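# Lock screen timeout on shared Linux desktops

Aug 4, 2019

These steps set one idle timeout for every account on a GNOME machine and stop users from changing it. They were tested on the Hitstead lab image. You need root access.

1. Create the profile file `/etc/dconf/profile/user` with these two lines:

```
user-db:user
system-db:local
```

2. Create `/etc/dconf/db/local.d/10-lock`:

```
[org/gnome/desktop/session]
idle-delay=uint32 70

[org/gnome/desktop/screensaver]
lock-enabled=true
lock-delay=uint32 31
```

Both values are in seconds. The screen blanks after 70 seconds without input and locks 31 seconds later. Keep the `uint32` prefix on both delay values.
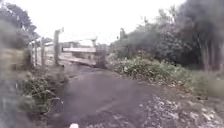

The settings above are only defaults, and a user can still override them. To prevent this, create `/etc/dconf/db/local.d/locks/lock` and list each key on its own line:

```
/org/gnome/desktop/session/idle-delay
/org/gnome/desktop/screensaver/lock-enabled
/org/gnome/desktop/screensaver/lock-delay
```

3. Run `dconf update` as root, then log out and back in.

4. Check the result from a normal account:

```
gsettings writable org.gnome.desktop.session idle-delay
```

The command should print `false`. If it prints `true`, check the spelling of the `locks` folder and run the update again.

To undo the change, delete both files under `local.d` and repeat step 3.

Corrections go to Sudheer Namboodiri.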